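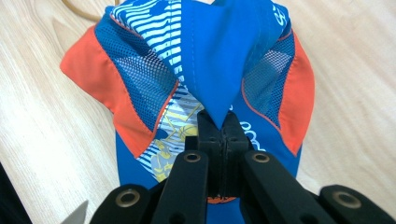 Cap, blue center panel, striped and printed panel with basketball graphic.

Drolloso Stage and Screen Credits: Frequently Asked Questions

What does the index cover?
Drolloso lists stage, film and television credits for performers and production staff. Each person has one record. A record holds a name, known alternate names, place and date of birth where published, and a list of credits in order of first performance or release.

How many records are there?
The index holds 3000 performer records and 171 production records. A production record is opened when at least 10 people credited on it already have records of their own.

What counts as proof of a stage credit?
A printed program is preferred. A dated review that names the performer and the role is accepted. Posters are accepted for lead roles only, as they are often printed before casting is final. Personal recollection is stored in the notes field and does not appear in the public credit list.

A performer changed names partway through a career. Which name is used?
The record is filed under the name used on the latest credit. Earlier names are entered as alternates, and each credit shows the name as billed at the time. Searching for any of the names returns the same record.

How are understudies listed?
An understudy who went on is credited with the role, marked (u/s), with the date of the first performance played. An understudy who did not go on is listed in the production record only.

Are costume and prop credits included?

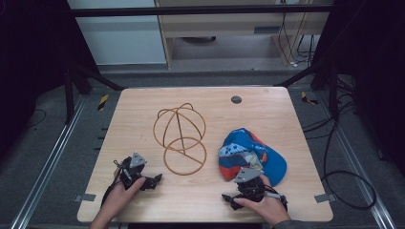
Costume and prop credits were added in March and follow the same rules as cast credits: one person, one record, one line per production. The designer and the maker are entered separately if both are named in the program. Object entries are optional and use plain physical terms, with material first and form second. The bent wire sculpture to the left of the cap would be entered as "wire, interlocking loops, straight diagonal rod." The title of a work goes in a separate field and is left blank if unknown.

Can student productions be entered?
Yes, if the performer has at least one professional credit. Student credits are shown in a separate block under the main list. The school name is required and the course or club name is optional.

How long does a correction take?
Corrections are reviewed within 12 working days. Send the record name, the line to be changed and a scan of the source. Corrections to billing order need the full cast page. All corrections go to the records editor, Arif Pelupessy.

Can I reuse a credit list in a program note?
Yes. Cite the index and the date you viewed the record. The notes field may not be reproduced.

Page last revised May 29, 2019.

Related items
Billing order and how it is recorded
Sitompul Playhouse: production records
Touring casts and replacement casts
Abbreviations used in credit lines
Prula Radio Drama credits, first batch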